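Changing the finger pads on the Hevel hand gripper

Written by Lise Cloutier, last changed Tuesday, April 12, 2022

The soft pads on the gripper wear out before any other part. When the surface becomes shiny, light things start to slide and the jaws must be closed harder than needed. I change mine after 60 hours of use, and the whole job takes 25 minutes if the screws are not stuck.

You need a small cross screwdriver, a clean cloth, a little alcohol and one pair of new pads. Always change both pads together, also when only one looks bad. A new pad is thicker than an old one, and with one of each the jaws will not meet in the middle.

First switch off the gripper and take out the battery. Open the jaws by hand until they stop. Please do not force them over this point, the small gear inside is plastic and I have already broken one in this way.

Each pad is held by two screws from the back side of the finger. Loosen them a little at a time, first one and then the other. Put the four screws in a cup. The old pad often stays glued to the finger by dirt, so push it from the side with your thumb and do not use a knife. Then clean the finger with alcohol and let it dry.

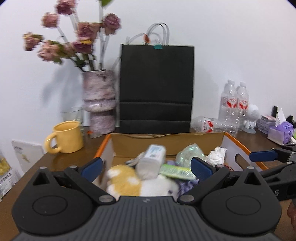

Put the new pad on with the flat edge towards the joint. Turn both screws only until they touch, close the jaws slowly by hand and look at the pads from above. They must face each other over their full width. If one stands higher, move it now, while the screws are still loose, and tighten after that.

While you have the tool in your hand, check also the joint screws on the arms. A loose one gives a small click when you move the jaw sideways.

Now put back the battery and run the zero routine from the menu. On my unit the counter shows 1,476 with the jaws fully open. Yours will have another value, so write it down and compare it at the next change.

For the last test I pick something soft, then something smooth and hard, and hold each one for a slow count to ten. If the hard one turns between the pads, clean them once more with alcohol. New Istico pads have a thin film from the factory and it does not always come off the first time.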